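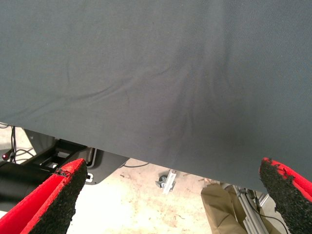
Bindu Kotian told me to stop folding big cloths on the table, and to do it standing up with my arms out, the way her aunts did. I'd asked her what she does with a plain gray cotton throw, the kind that looks smart for one afternoon and then lives in a wad behind the couch.

I have four of those. I bought the first at Bangera in March, dark gray because dark gray goes with everything (it also shows every speck of lint, which I found out the same evening), and the others sort of followed it home. They're lovely and soft and they crease if you so much as look at them!

So I tried it Bindu's way. You pick the cloth up, let it hang, and wait a second before doing anything. The weight pulls out the shallow wrinkles. What's left is the stubborn stuff, mostly the fans of creases that spread out from wherever you grabbed it. 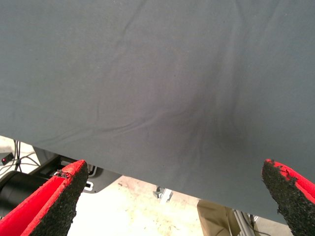

My grip was the whole trouble, as Bindu pointed out over the phone. I pinch. I take a fistful near the middle and hope for the best, and then the hem slopes down on one side and I chase it across the living room. She walks her fingers along the edge until she reaches a corner, then the next corner, and only then lifts.

It took me most of a Saturday to get the feel of it, with the radio on and the dog shut in the kitchen. By the third throw I could get two corners together on the first go. The fourth is bigger and I still need the back of a chair for that one. Celina Marciniak, who lives upstairs, swears by a Clamholm clip on the far corner, and I may give in and buy a pair.

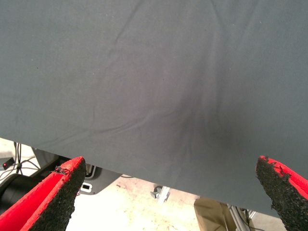
Where the folded ones go

Mine are on the hall shelf now, folded in thirds and then in half, with the fold facing out. Bindu rolls hers. I tried that too and they slid right off.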